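Gripper comparison, progress report to Lavwood
June 2023
Prepared by Blandine Huet

Hi all, a quick catch-up on where your money has gone since the April report. Short version: we're a bit behind on the arm side, nicely ahead on the hand-held side, and I've finally got numbers I'm willing to put my name to.

You'll remember we set out to compare two hand-held grippers, the Ornine and the Aravena, and then see how well what we record with each one carries over to the arm. We've now logged 402 recordings all up. Of those, 199 came from the Ornine and the rest from the Aravena, which spent a while in pieces on my desk waiting for a new trigger spring (my fault, I ordered the wrong size the first time!).

The Ornine is lighter and people pick it up faster. Most of our testers were comfortable after 10 tries or so. The Aravena takes longer to get used to, but its rubber tip holds smooth bottles much better, and I've thrown out far fewer of its recordings for slips. If you made me choose today I'd take the Aravena tip on the Ornine body, and yes, I've asked the workshop at Jalport whether that can be done. They're having a look.

The wide lens has been the other big topic. It picks up heaps of the room, so tracking hardly ever drops out, but straight lines bow badly near the edges and our first calibration didn't cope. I redid it with the printed marker set at a few different angles and the error came down to something we can live with. Bright ceiling lights still bother it when the gripper is tipped right back.
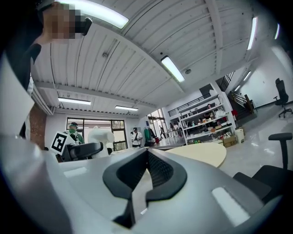

Will we need a second arm to finish the comparison?
One arm is enough, as long as we can book it for longer blocks and swap the grippers over between sessions.

Next up is 101 replay runs on the arm, split between the two tips as evenly as an odd number allows. I've kept the spending inside the equipment line so far, though the spare springs and a second lens will use up most of what's left. I'll send the cost sheet separately once the Jalport quote arrives.

Blandine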